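Last updated: June 2025

Sorting out the weight limit on a skip-loader container

I cleared out the workshop behind the house in Grolthorpe last October and kept notes on the disposal side, mainly the weights. The container came from Plilteck. Their agreement was two pages, and the only part that took any real reading was the section on tonnage.

The price covered seven days on site and a fixed weight allowance. Volume was not billed separately, provided nothing stood above the side rails. Weight over the allowance was billed per hundredweight, taken from the scale ticket at the transfer station. The ticket lists gross, tare and net. Net is the only figure that matters for the bill, but tare is the one worth checking, as each container has its own and it is stenciled on the front panel. Write it down on delivery day.

My load was mixed: old shelving, two doors, plaster, a section of broken concrete path, and a lot of damp cardboard. I weighed a sample of each on a platform scale before loading. A contractor bag of broken plaster came to 60 pounds. The same bag filled with dry cardboard came to seven. The cardboard that had been sitting under the leak was 32 pounds a bag, all of that increase being water I would have paid to have hauled away. I spread it under the carport for four days and weighed it again before it went in.

The concrete was the larger problem. I had 111 pieces, stacked and tallied because I wanted an average weight and a total. The total used up more than half of the allowance and very little of the space. Lutz Baumgart, who runs the yard at Stirau, takes clean concrete by the trailer load for crushing, with no rebar and no soil stuck to it. His rate was well under the overage charge, so the path went there in three trips.
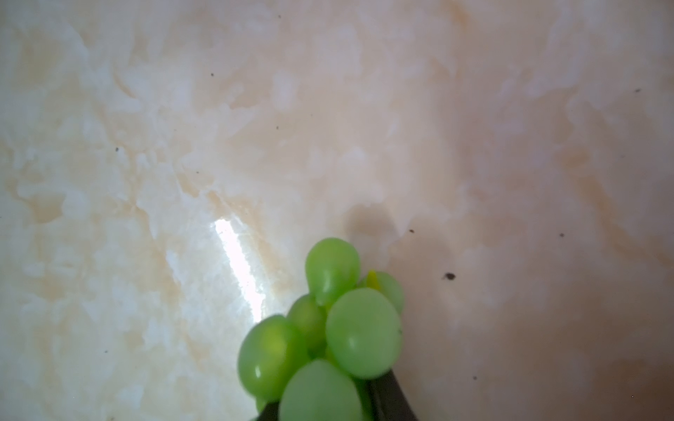

With the concrete gone, the loading order was simple. Doors and shelving went flat on the floor, plaster bags over them and toward the center, cardboard last. Keeping the heavy material in the middle matters on this type of truck, as the arms lift from both sides and an off-center load swings. The driver can refuse it, and a refused pickup is charged as a dry run.

A tarp is worth the trouble. It rained on two nights and the open half of a container collects a surprising amount of water. Mine was tied to the outside hooks, with a board underneath so that it shed to one side.

I also had a quote from Du Plessis. Their base price was lower, but the allowance was smaller and the rental period started on the day of booking - easy to miss, as it was only stated on the back. Ilse Voß at their office confirmed this by email when I asked. For a light, bulky load they would have been the cheaper choice.

Final net on the ticket was under the allowance by a small margin, and the tare matched the stencil. The invoice arrived nine days after pickup with no additions. I have kept the ticket with the bag weights in the same folder, and will use them again for the garage.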